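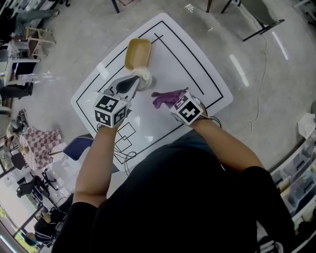
Why does a game feel choppy when the frame counter says it's running fine?

Usually it's the frame pacing. The counter shows an average over a second or so, and the average can look great while the single frames come out at uneven gaps.

Frame pacing

Frame pacing is how evenly the frames of a game (or any real-time graphics program) are spaced in time when they reach the display. Separate thing from frame rate, which is only how many. A game can hold 30 frames per second on paper and still look rough if some frames stay up too long and the next ones go by too quick. Bad frame pacing gets called stutter, microstutter, judder, hitching, used more or less interchangeably on forums, less so by people who measure it.

Overview

At a steady 30 frames per second each frame is on screen for 33 milliseconds, give or take a fraction. If one frame takes 20 and the one after takes most of 50, the average works out close to the same. The eye doesn't average. Camera pans show it worst, also scrolling backgrounds, also anything moving sideways at constant speed. Static menus hide it completely, so a benchmark that sits in a menu tells you nothing.

Frame time is the usual unit. Milliseconds per frame, lower is faster. A frame time graph draws one point per frame, left to right. Flat line good. Saw teeth bad. Single tall spikes mean a hitch, normally something being loaded or compiled.

Terms

Stutter. Any visible unevenness. Broad word.

Microstutter. Small repeating unevenness, frame to frame. First used mostly for machines with two graphics cards, now used for everything.

Judder. Strictly, the pattern you get when frame rate and refresh rate don't divide evenly, as with film on a TV. Often used for stutter in general anyway.

Hitch. One long frame, then back to normal.

Tearing. Not a pacing problem, though it gets mixed up with one. Parts of two frames shown at the same time with a horizontal split between them. A perfectly paced game can tear, a badly paced one can be tear-free.

Causes

Processor limits. The processor prepares each frame before the graphics card draws it. If it is late the card sits idle. Games with lots of physics, traffic, crowds or long view distances hit this first. Tell-tale sign is graphics card usage well under full while the game still stutters. Dropping the resolution does nothing in that case, or very little.

Video memory. When textures don't fit on the card they get moved in and out over the bus, which is slow next to the card's own memory. Average frame rate may barely change. The spikes do. Turning textures down one step often clears it, and it's the first thing to try on an older card.

Shader compilation. Shaders are small programs that run on the graphics card and have to be built for the exact card and driver. Some games build them all on first launch, with a progress bar. Others build each one when it's first needed, so the first explosion hitches and the second doesn't. The built shaders are kept in a cache on disk. A driver update commonly throws the cache out and the hitching comes back for an evening.

Storage. Open world games stream the map as the player moves. Slow drive, or a drive nearly full, and the streaming falls behind. Moving from a hard disk to a solid state drive helps a lot here. Moving from one solid state drive to a faster one, much less than the box suggests.

Background programs. Overlays, recorders, RGB lighting utilities, update checkers, monitoring tools with a fast polling rate. The Hivow tuning suite had a well known case where its fan page, if left open, polled the sensors so often that it put a spike in the graph every few seconds. Closing the window was enough, the program itself could stay running.

Heat and power. A chip that gets too hot lowers its clock, cools down, raises it again. The frame times follow in a slow wave. Laptops especially.

Multiple graphics cards. With two cards taking turns on frames, the second card's frame often arrived right behind the first, then a long gap. The counter doubled, the motion didn't look doubled. Drivers later held frames back to even out the gaps, at the cost of some delay. Consumer games have mostly dropped support for this kind of setup.

Measurement

Counting frames with an on-screen overlay is the easy way and the least useful. Capture tools log every frame time to a text file which can be graphed later.

The common summary figures are percentile lows. A "1% low" takes the slowest one percent of the frames and expresses them as a frame rate. Methods differ: some tools average that slowest one percent, some take only the value at the boundary. Results from differnt tools shouldn't be compared directly. Reviewers mostly say which they use, not always.

Lows don't show order. A run with all its slow frames bunched into one loading hitch and a run with the same slow frames sprinkled evenly through get the same number, and they feel nothing alike. For that reason some testers count frame-to-frame change instead. Tin-yau Peng's Stodholm index is one of these, it adds up the differences between neighboring frames that are over 4 milliseconds and divides by the run length. Small and simple. Criticized for ignoring slow drift, which it does, and for a threshold picked by eye.

Software logs also record when a frame was handed off, not when it lit up on the panel. Something can go wrong in between. Hardware capture gets around it by recording the video signal with a colored marker on each frame, then measuring the markers. Costs more, takes longer, needs a second machine in most setups.

Mitigation

Frame caps. Limiting the frame rate to something the machine can always hit is the cheapest fix and often the best. Caps inside the game engine generally add the least delay. Driver caps next. External limiter programs tend to give the flattest line but a little more input lag.

Vertical sync. Holds each frame until the display is ready for it. Gets rid of tearing. If the machine can't keep up, a late frame waits for the next refresh, so frame times jump between whole multiples of the refresh interval. On a fixed refresh monitor this is a frequent cause of stutter all by itself.

Variable refresh rate. The display waits for the graphics card, not the other way round. Smooths over small variations very well. Doesn't fix hitches, a long frame is still a long frame. Every such display has a supported range, and below the bottom of it the driver repeats frames to stay inside (when the range is wide enough for that). Some panels flicker in dark scenes when the rate moves around a lot.

Triple buffering. A third frame buffer gives the card somewhere to draw while the other two are busy. Reduces the big jumps from vertical sync. Uses some video memory, can add delay depending on how it's done.

Lower settings. Depends completely on which part is the limit. Graphics limit: resolution, shadows, ray tracing. Processor limit: crowd density, view distance, physics. Turning down the wrong group is the usual reason people report that settings "did nothing".

Frame generation. Inserts made-up frames between the real ones. Raises the displayed rate. If the real frames are uneven the inserted ones tend to inherit it, and results vary by game and version. Input is still sampled with the real frames.

In consoles and handhelds

Console games have long been built to a fixed target, commonly 30 frames per second. A number of them hit the target on average but delivered frames in the wrong pattern: one refresh, three refreshes, two, two, one, three. This happens when the limiter counts frames without lining them up to the display. Patches fixed it in many titles with no other change to performance, the counter read 30 before and 30 after.

On handhelds the screen refresh can sometimes be lowered to match a cap. The Demton handheld shipped with a system-level limiter that did both in one slider, and its later firmware split them in two after complaints about input delay. Battery life is the other reason for capping there. See also Frame limiter.

Perception

Sensitivity varies a great deal between people, and no agreed threshold exists. Factors that make uneven pacing easier to see: large screens, fast panels with little blur, slow steady camera movement, mouse control. A gamepad hides some of it as the stick turns the camera smoothly and the player isn't matching it to hand movement one to one. Motion blur in the game hides some too.

Higher base rates help. The same percentage of variation is a smaller number of milliseconds. But people who upgrade from a slow monitor to a fast one quite often notice stutter they had never seen, the old panel having smeared it away.

Common misunderstandings

That more frames always means smoother. An uncapped game swinging widely can look worse than the same game capped well below its peak.

That stutter means the graphics card is too weak. Could be. Could just as well be the processor, memory running at its default speed instead of its rated one, or a full drive.

That a variable refresh monitor makes caps pointless. A cap slightly under the top of the range is still widely recommended, keeps the game from running out of the range at the high end.

That all engines behave the same on the same machine. The Blöndal engine, to take one, ties its asset streaming to the main thread in older builds and hitches at region borders regardless of hardware. Newer builds moved it to a seperate thread.

See also

Frame limiter
Input lag
Refresh rate
Screen tearing
Shader cache
Triple buffering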